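両手グリッパーのデータまわり、10月に入ってからずっとソフト側の掃除をしてます。忘れないうちに書いておくスレッド。長いです、たぶん途中でお茶を淹れに行きます☕

題材は食卓まわりの作業。お皿とトレイとカトラリー。机の上は平和なんだけど、その裏で動いてるコードがぜんぜん平和じゃなかった、という話をします。
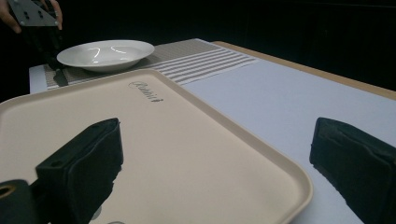
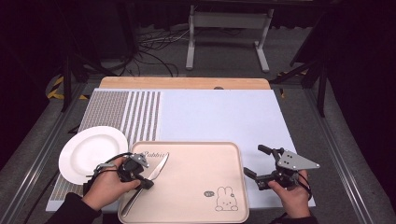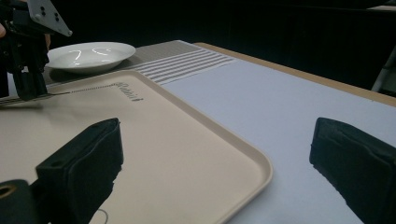 で、何を掃除してるかというと、まず時刻です。時刻!! ロボットのソフトやってる人の人生の半分は時刻合わせだと思う。残りの半分は座標系。

うちの構成は、左右の手元カメラ、頭のカメラ、それにグリッパーの開き幅。それぞれ別々のプロセスが読んで、別々にタイムスタンプを打ってた。この時点で嫌な予感がする人とは友達になれます。

時刻を揃える係がUllerっていう社内の小さいデーモンで、各ストリームの時計のずれを推定して共通の時刻に直してくれる。いい子です。いい子なんだけど、入力の打刻がおかしいと、おかしいまま丁寧に揃えてくれるんですよね……

最初に気づいたのはRūta Vasiliauskasさん。Zarkentのチームで知覚側を見てる人で、「左手だけ、指が閉じる前に開き幅の値が小さくなってる」って言い出した。え、予知?って返したら無言でグラフが送られてきた。

グラフを重ねると、ほんとに左だけ先に動いてる。画像より幅の値のほうが早い。右はぴったり。左右で同じコードのはずなのに。

ここで私がやった恥ずかしいことを告白すると、まずオフセットの定数を1個足しました。左だけずらす魔法の数字。その日はグラフがきれいに重なって、気持ちよくお昼を食べた🍜

次のセッションのログを開いたらもうずれてる。そりゃそうだ。定数は設定ファイルから消して、コミットメッセージに「ごめん」とだけ書きました。あとでレビューで怒られたので普通の文章に直した。

ちゃんと追ったら犯人はカメラ側の打刻位置でした。右のドライバは露光のタイミングで時刻を打ってて、左は画像がキューから出てきたときに打ってた。つまりキューが混むほど画像が「遅れて撮られたこと」になる。幅の値は悪くなかった。疑ってすまん。

左だけ違ったのは、前に左のドライバだけ再接続の処理を書き直したときに、打刻の行が一段下に引っ越してたから。書き直したのは私です。blameを開いて自分の名前が出てくるときのあの感じ、何回やっても慣れない。

直したのは一行。一行上に戻しただけ。でもその一行をもう二度と動かしたくないのでテストを書いた。わざとキューを詰まらせて、時刻が露光側に張り付いてるかを見るやつ。これが書いてて地味に楽しかった。

テストの合格ラインは左右のずれ10ミリ秒以内にしてあります。もっと詰めたい気持ちはあるけど、うちの使い方だとここを超えたら学習に入れない、っていう線がこれなので、まずは守れる線から。

ついでに、それまでに集めたログも点検したくなりますよね。なりました。全部で139本。目で見るのは無理なので(最初の何本かは目で見ました、性格)、ここからKingiの出番です。

Kingiはログの再生ビューアで、3つの映像を横に並べて、下に開き幅の折れ線を出してくれる。カーソルを動かすと全部いっしょに動く。これが無かったころの自分がどうやって仕事してたのか思い出せない。

Kingiに「怪しいところへ飛ぶ」キーを足しました。幅が急に小さくなる瞬間と、画像の中で指が動く瞬間をそれぞれ拾って、離れてるところだけ順番に飛んでくれる。実装はめちゃくちゃ素朴。差分をとって山を探すだけ。

素朴なので誤検出もします。カメラごと手が大きく動くと、背景の差分が山になって「指が動いた!」って騒ぐ。指の写る領域だけ切って見るようにしたらだいぶ静かになった。手元カメラは指がいつも同じあたりに写るから、マスクが固定で済むのがありがたい。

頭のカメラはそうはいかない。手がどこにでも行くし、手首が重なるし、グリッパーの本体が物を隠す。同じ瞬間を頭から見ると持ち手が見えなくて、手元から見ると見える、みたいなことがしょっちゅう起きる。だから3つとも時刻が揃っててほしいんですよ(ここで話が戻る)

Rūtaさんに「視点が多いなら時刻が少しずれても補い合うんじゃない?」って聞いたら、「逆。ずれた視点は嘘の視点」って返ってきて、しばらく机に突っ伏してた。

次、座標系。来ました、残り半分。

各グリッパーの位置姿勢を共通の座標に載せるところで、左右の行列の掛け順が違うのを発見しました。左は正しくて右が逆。さっき左を責めたので、これで引き分けってことにしてほしい。

しかも掛け順が逆でも、手をあんまり回さない動作だとそれっぽい軌跡が出るのがたちが悪い。お皿をまっすぐ動かすだけなら見た目は平気。手首をひねった途端に、再生した軌跡が机の下へ潜っていく。ナイフ置くつもりが床下収納。

対策として、変換の関数名を全部「どこから・どこへ」が入った形に変えました。名前は長い。長いけど、隣同士の名前が合ってなかったらその場で変だとわかる。短い変数名のかっこよさは諦めた。TとかT_とかT2とか書いてた過去の私、正座。

型で縛る案も試した。座標系を型にして、合わない掛け算はチェッカーに怒らせる。これはまだブランチの中で寝かせてる。エラーメッセージが人間の読むものじゃなくて、ちょっと心が折れた。詳しい人いたらリプください、ほんとに。

で、こういう掃除をして何がうれしいかというと、計画側です。Narexっていう動作計画のモジュールがあって、デモの軌跡を下敷きにして腕の動きを出すんだけど、こいつが入力の汚れにものすごく正直。

ずれたデータを食べさせると、指を閉じるのが早い計画が出る。掴む前に閉じる。で、つるっとしたものを押して逃がす。前はこれを「計画のパラメータが悪い」と思って、重みをいじり倒してました。私の一週間、返して。

打刻を直したログだけで作り直したら、シミュレーション上では閉じるタイミングが素直になった。実機はまだ。ここで「直りました!」って書くと翌日に必ず何か壊れるので、書かない。書いてないからね。

Narexのほうも一つだけ手を入れた。両手が近づくときの干渉チェックが、グリッパーを箱2個で近似してて、それがちょっと太りすぎ。指先同士を寄せたい場面で「ぶつかるので無理です」って断られる。気持ちはわかるけど寄せたいんだ。

指先だけ細い形に分けて、本体は太いまま残しました。全部を細かいメッシュにする手もあるけど計算が重くなって、待ってるあいだに私が別の作業を始めて、戻ってこなくなる。自分の集中力もシステムの一部として設計してます。

それからケーブル。計画側のモデルにはケーブルがいない。現実にはいる。手首を同じ向きに回し続ける計画を平気で出してくるので、累積の回転に上限をつけた。雑だけど、まずこれで。ちゃんとしたケーブルのモデルは見なかったことにして、チケットだけ切りました。

細かいやつもいくつか。ログのファイル名に人間が手で打ったメモが入る仕様をやめた。「tray_ok」「tray_ok_new」「tray_ok_new_hontou」が並んでて、どれが本当なのか書いた本人にもわからない。メモはメタデータの欄に移住していただきました。

録り始めの自己診断も入れた。起動したら各ストリームの打刻を少し見て、ずれが合格ラインを超えてたら録画ボタンを押せなくする。警告を出すだけだと、人はみんな警告を閉じます。私が一番よく閉じる。

ただし押せなくなるとイライラもするので、理由を一行で出すことにした。「左の画像が遅れています」とか「右の開き幅が来ていません」とか。最初はエラーコードだけ出してて、Rūtaさんに「これは誰宛ての手紙?」って言われたので直しました。

あとKingiの再生速度のショートカット、左手だけで全部押せる配置に変えたら世界が明るくなった。右手でお茶が飲める。こういう改善が一番感謝されるの、ちょっと釈然としないけどうれしい。

やり残しは、型の件、ケーブルの件、あと頭のカメラのキャリブレーションを毎回手でやってるのをどうにかしたい件。チェッカーボードを持ってうろうろする時間が長すぎる。自動で検算だけでもしたい。

リプで聞かれたので追記。打刻は必ずハードウェアの時計じゃないとダメか? うちはドライバが露光の時刻をくれるならそれを使って、くれない機種は受信した直後に打って「受信時刻です」って印をつけてます。どっちの時刻なのか後からわかるのが大事で、混ぜるとうちの左手になります。

もう一つ追記。Kingiの公開予定は?ってやつ、社内のパスがべったり書いてあるのでまず剥がすところからです。剥がし始めたらまたスレッドにします。今夜は型のエラーメッセージともう一回戦ってくる🍵

このサイトでは、表示の改善と利用状況の把握のためにCookieを使用しています。閲覧を続けると、Cookieの使用に同意したものとみなされます。 同意する 設定を変更

お問い合わせ | 利用規約 | プライバシー | © Zarkent | ページの先頭へ戻る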